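The Word Everyone Swore Came From the Sea

October
By Teresa Szczepańska

My uncle told me, when I was nine and sitting on an upturned bucket, that "posh" stood for "port out, starboard home". He explained it with his hands. The rich people sailing to India got the shady side of the ship both ways, and their tickets were stamped P.O.S.H., and there you had it. I carried that fact around for thirty years like a nice pebble. I told it at dinners. I told it on a first date (there was no second one).

It's almost certainly rubbish. People who look after dictionaries have gone hunting for one of those stamped tickets for decades and none has surfaced. The word was around as slang for money, and for a dandy, and past that the trail goes murky. I found all this out because of a pub quiz, an argument, and a woman named Latrice Haverford, who has been collecting false word histories since she was at uni and who now has 202 of them in a pair of shoeboxes.

I'd put "port out, starboard home" down as my answer in round four. The quizmaster marked it right. Latrice, on the next table, stood up and told him to take the point back off us. I was furious! I was also, by closing time, completely hooked.

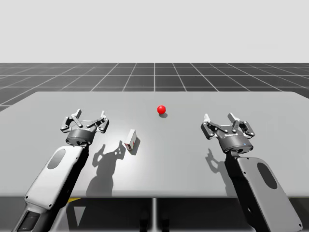 So I rang her up and asked if I could come and see the shoeboxes. She said yes, on the condition that I brought a good one with me, something she didn't already have. I spent a week asking everyone I knew. My neighbour gave me "golf" (gentlemen only, ladies forbidden). My dentist gave me the one about "rule of thumb" and the width of a stick a man could legally beat his wife with. My cousin Muthoni Kashindye gave me "tip", as in to insure promptness, and when I said I was fairly sure that was a dud she said well, it ought to be "ensure" then anyway, so it's a dud with bad spelling.

Latrice had all three. She had "golf" twice, in different handwriting.

The cards are lovely things, I have to say. Each has the word at the top, the story underneath, who told her and where, and then in pencil what she's been able to find out. Some of the pencil bits run over onto the back. Others just say "no". The acronym stories have their own divider, and it's the fattest section by a long way – she reckons it's the easiest kind to make up, and I believe her, because we sat there over tea and made up a handful that sounded better than the real ones.

The giveaway with acronyms is age. Hardly anybody in English was making ordinary words out of initials before the twentieth century, and it took the wars and all that military paperwork to really set it off. Radar is real. Scuba is real. But if a word was being used by farmers in the 1600s and somebody tells you it's the initials of something, keep your hand on your wallet. 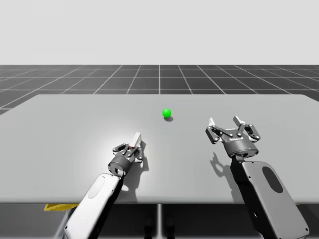
Grey tabletop, green ball and two robot arms, in a computer rendering.

Why do we love them so much, though? I asked Mei Greenberg, who taught linguistics for years and now edits textbooks, and she laughed at me for quite a while. Then she said that a real etymology is usually a let-down. You look up a word and you're told it came from an older word that meant more or less the same thing, and before that from a Germanic root that meant more or less the same thing too. Where's the fun in that? The made-up ones have sailors in them. They've got kings, hangings, cheating innkeepers. They've got a moment when the word was born, and people want words to have birthdays.

She was kinder about it than Latrice, I thought. Mei's view is that a folk etymology tells you heaps about whoever is passing it on, even when it tells you nothing about the word. She also pointed out that sometimes the wrong idea gets in and changes the word for good. "Crayfish" has no fish in it at all, historically. It came from the Old French "crevice", and English speakers heard the end of it and thought, well, it lives in water, doesn't it? "Hamburger" is from Hamburg, and then somebody heard "ham" and decided the other half was a dish, and that's how we ended up with cheeseburgers.

I went home and bored my whole household with crayfish.
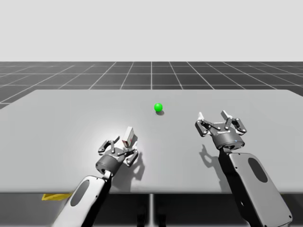 Where the sailors come in

About a third of the way through the second shoebox you hit salt water. Latrice calls this divider "Blame the Navy". If a phrase is a bit odd and a bit old, someone will tell you it's nautical, and they'll say it with their chin up, as though they'd been flogged round the fleet personally.

Take "brass monkeys". The story goes that cannonballs were stacked on a brass tray called a monkey, and in bitter cold the brass shrank faster than the iron and the balls rolled off. I adored that one. But the shrinkage would be tiny, a pyramid of cannonballs on a rolling deck is a terrible idea, and ships kept their shot in wooden racks with holes in them. Early versions of the saying had the monkey losing its tail, or its nose, and some were about heat.

Some of the sea stories do hold up, mind you, and this is where you have to be careful not to get smug. "By and large" really is from sailing. So is "taken aback", when the wind gets on the wrong side of your sails. Jae-hoon Ko, who crews on other people's boats at weekends and came along to my second visit, was very relieved about "taken aback". He'd been looking glummer and glummer with every card.
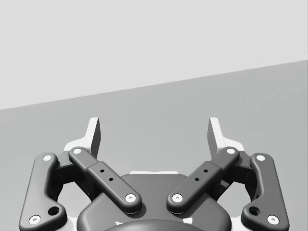

He'd brought one of his own as well, and it was a ripper. He'd been told that "the whole nine yards" was the length of a belt of machine-gun ammunition. Latrice pulled out a wad of cards held together with a bulldog clip: the ammunition belt, the cloth in a good suit, the concrete in a truck, the spars on a sailing ship, a very long Scottish kilt. Every one of those people had been certain. And then she showed us her pencil note, which says that the earlier examples found so far are American and that some of them say six yards. Six! So whatever it was measuring, it doesn't look as if anybody was measuring it.

I asked what she'd do when the boxes were full. She said she'd get a third box. She doesn't want to put them online, though her niece keeps offering, and she doesn't want to write the book either. She likes getting them one at a time, from a person, with the hands going.

As for my entry fee, I did find her one in the end. A man at the bus stop told me that "kangaroo" is a local phrase meaning "I don't understand you". She had that already, of course (it's a famous one, and it's wrong, the word comes from Guugu Yimithirr and means a kind of kangaroo). But he'd then gone on to tell me, quite seriously, that "biscuit" was named after a Captain Biskett who was fond of them. It's from the French for twice cooked. She hadn't heard of the captain. She got out a fresh card and asked me how he spelled it.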